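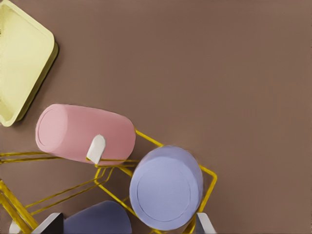

Fig. 1. Pink mug on its side next to a yellow tray, brown tabletop (computer render).

Protein powder and recovery in club rowers
Project report by Obaidul Begum, Sports Nutrition module

1. Aim
The project looked at whether a whey protein drink taken after evening training made any difference to how sore club rowers felt the next morning. Two powders were used, Pranham and Zuden. Both were plain vanilla and unsweetened.

2. Method
The rowers came from the Cloltgate club and all trained on the water or on the rowing machine during August. Each drink was made with 30 g of powder and cold water, and was taken within an hour of the end of the session. Rowers kept to one powder for the first half of the month and then changed to the other. A third group had squash only.

Soreness was marked on paper each morning before breakfast, from none to severe. Everyone also kept a food diary. The water machine test over 2000 m was done every Thursday at the Khondokar boathouse.

3. Results
In all, 56 soreness forms were filled in well enough to use. Scores in the two powder groups were slightly lower than in the squash group after long sessions, and much the same after short ones. There was no clear gap between Pranham and Zuden. Times over 2000 m did not change in any group.

The diaries showed that most rowers were eating some 3000 kcal a day and already had plenty of protein from meals.

4. Problems
Several forms were lost or left blank at weekends. The rowers knew what they were drinking, so their scores may have been affected by what they expected. Two people disliked the texture of Zuden and did not always finish it.

5. Further work
A repeat should use a dummy drink with the same taste, and should run through the winter when training is heavier.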